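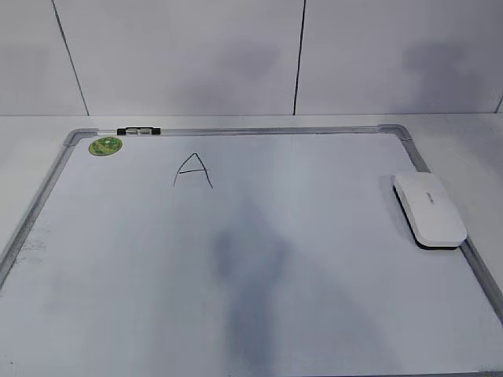
Buenas tardes y gracias por su asistencia. La intervención de hoy trata de la toma de decisiones en los consejos escolares y, en particular, de lo que ocurre con los acuerdos una vez levantada el acta. En la red de centros Bristance se celebran 600 reuniones ordinarias por curso. Nuestro método de trabajo parte siempre de una superficie común, visible para todos los asistentes, y de una sola opción por debatir, que se anota con su letra; como la A manuscrita en rotulador negro sobre esta pizarra blanca. Los argumentos se añaden después, por turno de palabra.

(Pausa. Pasar al segundo bloque.)

Buscar en el sitio Introduzca un término Buscar

Segundo bloque: el acta. El modelo vigente, conocido como Olon, exige dejar constancia del acuerdo, del responsable y del plazo. La revisión efectuada en marzo mostró que el plazo faltaba con frecuencia – en especial en los acuerdos sobre comedor y transporte – y que el responsable figuraba a menudo como «la dirección», sin mayor precisión. Conviene recordar que un acuerdo sin titular identificado vuelve al orden del día en la sesión siguiente.

Citar aquí el informe de Finlay Kerr para el centro Moncrieff, apartado 7. Leer únicamente el segundo párrafo; el resto se entrega por escrito.

Tercer bloque: la participación de las familias. En Skornine se remitieron 800 cuestionarios con el orden del día adjunto. Las respuestas se incorporaron al expediente antes de la convocatoria, de modo que el consejo pudo deliberar con ellas a la vista. Se propone extender este procedimiento a los demás centros, con dos condiciones: que el cuestionario no exceda de una página y que el resultado se comunique a quienes contestaron.

(Si se pregunta por el voto delegado: remitir al reglamento interno, sin entrar en casos concretos.)

Cierre del turno: ruego de preguntas, con un máximo de 2 por asistente. La documentación puede retirarse en la mesa de acreditaciones hasta las 18.30.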